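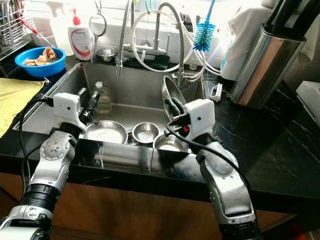

Posted by urnside_kitchen - Thursday, 3 out of 5

Bakine stainless dish set, plate and bowls. Had it 3 months, used daily, so quick one.

Good: light, stacks OK, no rust. Small deep bowl with the rolled rim is the best of the lot, easy to grab with soapy hands. Wide plate is shallow - fine for rice, hopeless for soup. Learned that once.

Bad: scratches. Mine had marks by week 8 and I only use a soft sponge. Also loud as anything in a steel sink, woke the baby twice. Stickers took forever to come off, needed oil and a thumbnail.

Would I buy agian? The bowls yes, on sale. Plate no, will get a deeper one from Ovateo probly.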